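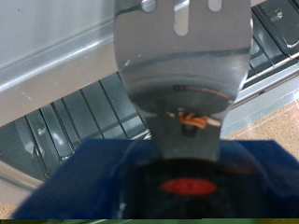
A stainless steel slotted spatula in front of the oven.

Ask Theerawat Panyasiri which tool he would save if his kitchen drawer fell into the sea and he doesn't need to think about it. "The slotted one. Always the slotted one! You can beat eggs with a fork and you can stir with anything, but try getting a fish cake off a hot tray with a wooden spoon."

He runs Inthanon, a supper club with 22 seats above a bicycle shop, and before that he spent eleven winters cooking breakfasts in a seaside hotel. When we met, at half past nine in the morning, he had already baked two trays of sweet potato cakes and was halfway through a third. He talks quickly, with his hands, and he kept breaking off to look through the oven door.

I had come to ask about baking, as his May menu is nearly all oven food, but we spent most of the morning on turners, scrapers and fish slices. He owns a lot of them. The ones he likes hang on a rail by the window and the rest live in a biscuit tin (he opened it for me, and it was like looking into a box of old keys).

"People spend a fortune on knives," he said, "and then they lift the food out with some bendy thing that came free with a pan. You've done all that work. You've marinated it, you've waited, it smells wonderful, and you leave the crust behind on the tray. It breaks my heart."

So what makes a good one? He likes a broad, flat head with a thin front edge, and he likes the corners rounded so they don't dig into a tin. The neck matters more than people think. Too soft and it bows under a portion of lasagne, too stiff and you can't get the angle when the tray is still on the shelf. He had me press one against the worktop to feel it give, then another, then a third, and by the end I really could tell them apart.

The slots, he says, are for fat. "Chicken thighs, roast aubergine, anything that swims a bit. You lift, you wait, you count to two, it runs off. Then it goes on the plate and the plate stays clean." For soft things such as baked eggs he changes to a solid turner, and he was very firm about that.

Most of his came from ordinary shops. The Tretness, a long-handled turner, is his favourite for deep tins, and he bought a second one in case they stopped making it. The Flundberg he calls his "pancake friend". He was less kind about the Colturell, a heavy thing his sister gave him. "Beautiful! Lovely weight. I use it for holding the window open."

We got on to cleaning, which he enjoys far more than I do. Stainless steel will forgive nearly everything, he told me, but the place to watch is low on the head, where it narrows into the neck. Cheese goes there. So does batter, and anything with sugar in it, and once it has been through a hot oven a few times it sets like varnish. He soaks his in hot water with a spoonful of bicarbonate of soda while everyone is eating, and goes over the join with an old toothbrush. The slots get a twist of cloth pulled through them.

"You look at the flat part and think, yes, clean. Turn it round! Look at the back, look where it joins. I do this in other people's houses. I'm not invited to all of them twice."

The third tray was ready by then. He bakes the cakes at 200 degrees on bare metal, no paper, with plenty of oil, and the trick is to leave them alone for a minute once they're out. Then in goes the slotted turner, low and flat, one short push with the wrist. He doesn't wiggle it. Each cake came away with its brown underside whole, and he was as pleased with the last as with the first.

He has been writing his oven recipes down in a school exercise book, and when I asked how many he had, he turned to the back page and read out the number with some pride: 141. A few are only a line long. One says "leeks, butter, be patient". He would like to make a proper book of them one day, with a chapter at the front on tools, and he has already written that chapter three times.

Before I left he wrapped four of the cakes in foil for my train and asked me what I used at home. I admitted to a plastic one with a melted corner. He put down the foil, went to the biscuit tin and started looking for something better.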